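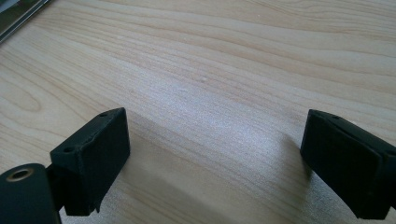
Hand-held tool over the work table, fingers open, no pads. Note the glare.

Komer – progress report to Plernent
4 Jan 2019
From: Arif Biswas

Sorry for the rough shape of this, wanted it with you before the weekend. Tables are in the spreadsheet on the shared drive. What follows is the words part.

Where we are

Short version: recording is ahead of plan, the robot arm is behind plan, and table wiping is the only chore I would let anyone outside the group watch. Cup clearing is close. Cloth folding is not close.

We have 1078 usable recordings made with the hand-held tool as of this report. Usable means the camera tracked the whole way through, the fingers stayed in view, and the person finished the chore or gave up in a way we can label. Another 73 were thrown out. Most of those were lost tracking, more on that below. A handful were people chatting and forgetting to press stop.

Chores covered so far: clearing cups and plates from a table, wiping, putting cutlery in a tray, folding a hand towel, shelving small boxes (the shop-floor one, done at Dewan). You asked in June for at least one task that a store would pay for and shelving boxes is that one.

Cups and plates

Cups good. The policy trained on the hand-held recordings moves over to the arm with less fuss than I expected. It finds the cup, goes in from the side, lifts, carries it to the bin, lets go. Slow. A person clears a table for four in the time the arm does one cup and a half. Speed was never a target in this phase but you will be asked about it, so there it is.

Plates bad. A plate flat on a table has nothing for two fingers to get hold of. People slide the plate to the edge and pinch the rim there, nearly everyone does it without thinking, and that is all over the recordings. The arm has picked up the sliding part. It has not picked up when to stop sliding. We put a foam mat on the floor after the first morning.

Wiping

Works. Or works in the sense that the arm takes a folded cloth, goes back and forth over the table, and covers the area. It doesn't know whether the table is clean. It wipes a clean table with the same effort as a dirty one and it will leave a dried spot of jam behind after passing over it three times. A person would scrub. We have started recording the scrubbing seperately, short clips, one spot each, and I would like to have 200 of those before we retrain.

Pressure is the other half. Hand-held recordings give us where the tool went and how far open the fingers were. They don't give us how hard the person pushed. For cups that hardly matters. For wiping it is most of the job. Options are a force sensor in the tool or a springy wrist on the arm that forgives us. Springy wrist is cheaper and I want to try that first.

Folding

One fold in a hand towel, corner to corner, if the towel starts flat and square to the arm. Otherwise no. Crumpled towel from a basket – not once. I would rather say so plainly than dress it up with a percentage. One tool in one hand is part of the problem, people fold with two. We did a few sessions with a tool in each hand and the recordings look good but we only have the one arm to play them back on. Park it unless you want to fund a second arm. Not asking in this report.

Shelving at Dewan

Dewan gave us the back aisle on quiet mornings. Small cartons, one shelf height, labels forward. Staff there recorded with the tool themselves after a ten minute lesson, and their recordings are better than ours. Faster, straighter, fewer second tries. They have done this job for years and we haven't. Should have been obvious. I now think all shop chores should be recorded by the people who do them, and budget for paying them should be a line of its own.

The arm has not been to Dewan yet. Insurance. We run the shelving policy on a copy of the shelf in our own lab. Getting cartons onto the shelf is fine. Labels forward is a coin toss. Gaps between cartons are too wide, a store would hate it, you lose a carton's worth of space on each row.

When I asked the shift lead if she would want the machine as it stands, she said she'd want it at night, if it didn't need anybody with it. That is the right bar, I think, and we are nowhere near the second half of that sentence.

Problems

1. Glare. The pale wood table shines badly under the lights we have. When the tool is low and tilted a big patch of the table goes nearly white, grain disappears, and the tracking has much less to hold on to. This accounts for most of the 73 lost recordings. Things tried: lower exposure (helps the table, but the fingers are black to begin with and go to mush), closing the blinds (helps, people complain), a gray tablecloth (helps a lot, but then we are training on a tablecloth). I don't want to fix this by making the room nice for the camera. Kitchens have shiny tables. Stores have shiny floors. Plan is to keep the wood table as is, move one light, and add a check at the end of each recording that tells the person right away if tracking was lost so they can do it over.

2. Fingers. Bare black fingers slip on glazed cups, and on the smooth cartons. Pads fix the slip. But pads change how the fingers look and how wide the gap is at full open, and everything so far was recorded without. So either we retrain with mixed recordings or stay bare. I am leaning toward mixed. Test batch of pads is cut, not glued.

3. Shadows. Two fingers throw soft shadows on the table and they move with the tool. On the arm the shadows land differently, the arm is bigger and blocks more light. We saw the policy hesitate over its own shadow, stop, back off, come in again. Added brightness changes in training and it got better. Not gone.

4. Clutter at the edges. People leave laptops, trays and phones on the table when recording. I have stopped telling them to clear it. Real tables have stuff on them. But the arm treats anything at the edge of view as not its business, and twice it has put a cup down half on top of something. Needs recordings where the stuff at the edge matters.

5. Barkero software. The new version of the arm controller dropped the setting we used for matching the camera delay. Lost nine working days to that before going back to the old version. Support ticket open. We are fine on the old version for now but can't stay there forever.

Can machines do chores yet

You asked me to put an answer to this in every report so you can compare them later. OK.

Today: a machine can do a piece of a chore. One object type, set out in a friendly way, person nearby. Clearing cups, yes. Clearing the table, no – the table has plates, crumbs, a wet ring and somebody's keys on it, and the chore is all of it. What is missing is less the picking up and more the noticing. Is it clean, is it full, is this trash or does someone want it. We have almost nothing on that in our recordings, our people do the noticing before they press start.

Shop floor is closer than the home. Cartons are the same each day and the shelf doesn't move. If I had to bet on one I'd bet on shelving, with a person fixing labels after.

My June answer was more cheerful than this one. I had not seen the plates then.

Money

Spending is on plan overall. Under on equipment (no second arm, no force sensor), over on people's time at Dewan. Would like to move the equipment underspend across to pay for recording sessions. Needs a yes from you, an email is fine. The sheet has the lines.

One small purchase outside plan, $500 for lights and stands, went through already. I know the rule is ask first. Glare was eating whole sessions and I didn't wait.

Next period

- Scrubbing clips, get to 200, retrain wiping.
- Springy wrist on the arm. Parts are here.
- Pads on one tool, bare on the other, same people, same cups. Compare.
- End of recording tracking check. Half written.
- Plates: record the stopping point on purpose, lots of short slides to the edge.
- Insurance for the arm at Dewan. Waiting on thier landlord.
- Dirty table test: set up a table after an actual lunch and let the arm have it, no tidying first. Expect this to go badly, want it on record.

Need from you

Yes or no on moving the money. Someone to read the Dewan agreement, page 4 especially, the bit about who owns recordings made by their staff. And a decision on folding – keep it as a single fold demo or drop it. I would drop it.

Video of the cup runs is in the same folder as the sheet, sound off please, the fan on the controller is loud.

Arif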